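FOOD SERVICE BASICS – Unit 4 handout
Yeast doughs: mixing, resting, shaping
Instructor: Henok Beyene

Read this before the kitchen session. The quiz at the start of class covers sections 1 to 3.

1. Flour and water

Baker's percentages are always figured against the weight of the flour. Flour is 100 percent, whatever the amount. If a formula calls for 62 percent water and you have 509 grams of flour, you need 316 grams of water (round to the nearest gram). Salt is 2 percent, so 10 grams. Write these out on your prep sheet before you touch the scale.

Bread flour absorbs more water than all-purpose. If you switch flours partway through a batch, expect the dough to feel different even when the numbers match. Whole wheat absorbs more again, and it does so slowly, so wait before adding water to a stiff dough.

2. Yeast

We use instant dry yeast. It goes straight in with the flour. Active dry yeast should be dissolved first in warm water, never hot. Fresh yeast is sold in blocks, keeps for a short time in the cooler, and is crumbled in by hand. The three are not swapped gram for gram. See the conversion table in your textbook.

Salt slows yeast down. Sugar in small amounts feeds it, but a very sweet dough rises slowly.

3. Mixing and resting

Mix on low until no dry flour is left, then let the dough stand in the covered bowl for 30 minutes. This rest lets the flour take up water, and the dough will need less kneading afterward. Knead until a small piece can be stretched thin without tearing.

First rise is at room temperature until doubled. The clock is only a guide. A cold kitchen in January can add an hour. For an overnight dough, cut the yeast and put the covered tub in the cooler.

Terms to know: autolyse (flour and water only, before the salt goes in), bulk fermentation, bench rest, proof, oven spring.

4. Dividing and shaping

Divide with a bench scraper, weigh each piece, and round it. Target weight for the flatbread and calzone exercise is 200 grams. Leftover scraps go under a piece, never on top. After rounding, cover the balls and leave them until they spread easily under your fingertips. Dough that keeps springing back needs more time on the bench.

Press from the center outward and leave the rim alone. No rolling pins for the round flatbread. For the calzone, keep filling off the edge, fold, press out the air and crimp.

Clean as you go. Scrape dried dough off boards before washing them, and stand boards up to dry.
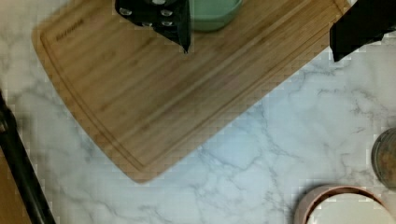 Bamboo cutting board with juice groove.

5. Baking

Preheat the deck fully. Flatbreads are done when the underside is spotted brown. A calzone takes longer – the filling has to heat through – so place it away from the hottest part of the oven. Cool on a rack.

For next time: read the chapter on enriched doughs and bring your completed prep sheet.

Related handouts
Unit 2: Scales, measures and yield
Unit 3: Quick breads and batters
Unit 5: Enriched doughs
Tomato sauces, cooked and uncooked

Comments (3)

Margus Pētersons
Is the salt held back during the 30 minute rest or does it go in at the start? Section 3 isn't clear to me.

Henok Beyene
For our class dough it goes in at the start. You only hold it back for a true autolyse, and the yeast too.

Margus Pētersons
OK thanks. Prep sheet is done.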